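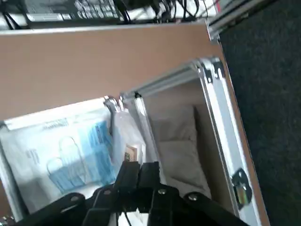

Clomberg Instrument Loans: Frequently Asked Questions

Who may borrow equipment?
Any registered member of the Saarela Field Survey Society may apply. Loans to schools are arranged separately by Daranee Tanasarn.

How long does a loan last?
The standard period is two weeks. Members may renew once, provided that no other request is waiting. The longest loan, including renewal, is up to 100 days for sites outside the county.

Is a deposit required?
A deposit of £92 is payable on collection and is returned once the item has been checked.

How should items be packed for return?

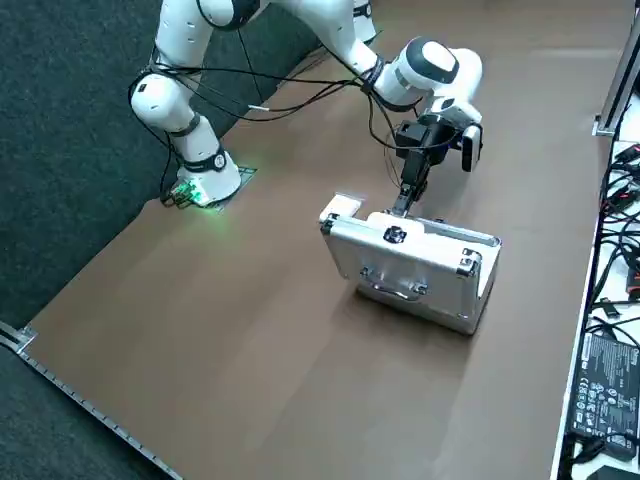
Returns are accepted at the Clomberg desk only – items left at reception will not be signed in. Please remove batteries and enclose the completed loan card. Levels and meters must travel in a hard case; a silver aluminium carrying case of the kind seen here is suitable, as is any rigid case with a closing lid. Soft bags are not accepted.

What if something is damaged?
Please write to Gun-woo Kong before returning the item, quoting the loan number. Repairs should not be attempted at home.

Last updated: Jul 27, 2026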